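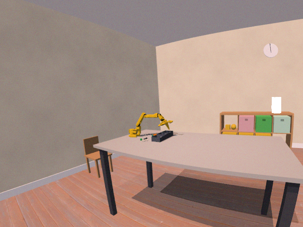

Le pilulier Dellen se remplit une fois par semaine, toujours à partir de l'ordonnance la plus récente et non pas de mémoire. Avant de commencer, lisez cette section jusqu'à la fin, même si vous avez déjà utilisé un autre modèle. Installez-vous devant une grande table rectangulaire, à plateau clair comme celui que l'on voit ici, car un comprimé tombé se retrouve plus vite sur une surface pâle. Prévoyez une place suffisante pour poser l'appareil, le plateau de tri et les boîtes de médicaments sans les superposer.

3. Premier remplissage du pilulier

3.1 Ce qu'il vous faut

L'appareil Dellen avec son couvercle et sa clé
Le plateau de tri Dalletow (fourni)
L'ordonnance en cours et la fiche de traitement remise par votre pharmacie
Les boîtes d'origine de tous les médicaments concernés

Le pilulier possède 29 compartiments. Les 28 premiers correspondent à sept jours, avec quatre prises par jour : matin, midi, soir et coucher. Le compartiment 29 est la position de repos et il doit rester vide en permanence.

3.2 Remplissage

1. Lavez et séchez soigneusement vos mains.

2. Débranchez l'appareil. Le voyant reste allumé encore 8 secondes, puis il s'éteint. Attendez cette extinction avant de toucher le couvercle.

3. Introduisez la clé et tournez-la d'un quart de tour vers la gauche. Soulevez le couvercle par le côté opposé à la serrure.

4. Vérifiez que la flèche gravée sur le disque est en face du compartiment 29. Si elle n'y est pas, tournez le disque à la main dans le sens des aiguilles d'une montre. Ne le tournez jamais dans l'autre sens.

5. Prenez un seul médicament à la fois. Versez les comprimés dans le plateau Dalletow, répartissez-les selon la fiche de traitement, puis refermez la boîte et écartez-la avant d'ouvrir la suivante.

6. Quand tous les médicaments sont répartis, comparez chaque compartiment avec la fiche. Il est préférable que cette vérification soit faite par une deuxième personne.

7. Reposez le couvercle. Un déclic doit se faire entendre. Tournez la clé vers la droite, retirez-la et gardez-la dans un autre endroit que l'appareil.

8. Rebranchez. L'écran affiche « PRÊT » et l'heure de la prochaine prise.

Attention – Certains comprimés ne doivent pas quitter leur emballage d'origine : les comprimés effervescents, ceux qui fondent sous la langue et, d'une manière générale, ceux qui craignent l'humidité. Demandez conseil à votre pharmacien avant le premier remplissage.

Attention – Ne coupez pas un comprimé pour le faire entrer dans un compartiment. S'il est trop grand, laissez-le dans sa boîte et programmez un rappel sans distribution (voir section 5).

Remarque : les sirops, les gouttes et les poudres ne conviennent pas à cet appareil.

3.3 Si le traitement change en cours de semaine

Videz tous les compartiments qui restent et recommencez à l'étape 1 avec la nouvelle ordonnance. N'ajoutez pas un comprimé dans un disque déjà rempli, même s'il s'agit seulement d'une dose. Les médicaments retirés se rapportent à la pharmacie.

3.4 Messages possibles après la fermeture

Code 99 : le couvercle n'est pas verrouillé. Reprenez l'étape 7.

Code 224 : le disque n'est pas en position de repos. Débranchez, ouvrez et reprenez l'étape 4.

Si le même code revient après deux essais, n'utilisez pas l'appareil pour la prochaine prise. Donnez les médicaments à partir des boîtes, en suivant la fiche, et contactez l'assistance Arrieta. Le numéro est imprimé sous le socle.

Traduction et relecture de la section : Reiko Hayashi. Mise à jour de mars.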